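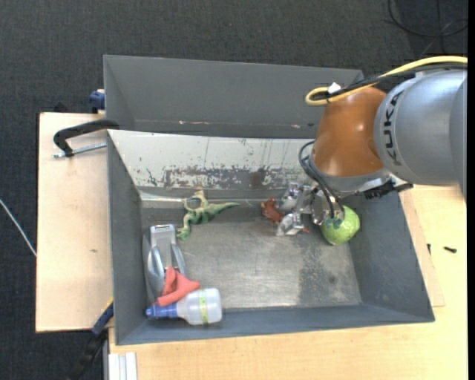

The Last Bus to Balora

The bus to Balora left at 2 in the afternoon, and she was on it with one suitcase and a paper bag of plums. The driver took her ticket and tore it in half without looking at it. There were four other people on board. She sat on the left, where the lake would be.

Her mother had called the night before to say the house was sold. It had gone for less than they wanted, to a couple from Rostitmont who planned to use it in the summer. Anything she wanted from it, she had to take by the end of May. After that the couple would have the keys, and whatever was left would go to the dump.

She had told her mother there was nothing she wanted. Then she had lain awake until it got light, and in the morning she bought the ticket.

The road climbed for an hour. At Cesance the driver stopped and went into the cafe, and the passengers got down and stood by the wall. An old man in a brown coat asked if she was visiting family.

"No," she said. "I'm picking something up."

"Something heavy?"

"I don't know yet."

He nodded as if this were a normal answer. She gave him a plum and he put it in his pocket.

When they got to Balora it was raining. She walked up the hill with her suitcase, which was empty except for a nightgown and a toothbrush. The key was under the third flowerpot, as it had been when she was 14 and came home late from the dance at the boat club. Her father had been sitting in the kitchen that night with the light off. He didn't yell. He asked if she had eaten, and he fried her two eggs, and they never talked about it again.

The kitchen was smaller now. Her mother had already been through the cupboards and there were lighter squares on the wallpaper where the pictures had hung. In the front room the couch was gone. The piano was still there, with a note taped to the lid that said the new people were keeping it.

She went through the rooms slowly. She opened drawers and closed them. She found a box of buttons, a flashlight that didn't work, and 20 years of electric bills held together with a rubber band. The last one was for 430 and her father had written "too much" next to the number in pencil.

She sat down on the stairs and looked at that for a while.

It was getting dark by the time she went back to the kitchen. The frying pan was hanging on its nail by the stove. It was black all over, and the handle had a dent in it from the time it fell down the cellar steps. Her mother had never liked it. She took it off the nail and held it in both hands.

There was no food in the house, so she ate the rest of the plums standing at the sink. Then she wrapped the pan in her nightgown and put it in the suitcase. She put the electric bill in too, folded once.

In the morning she locked the door and put the key back under the flowerpot. The rain had stopped. The old man from the day before was waiting at the bus stop in the same brown coat.

"Was it heavy?" he asked.

She let him lift the suitcase so he could tell for himself.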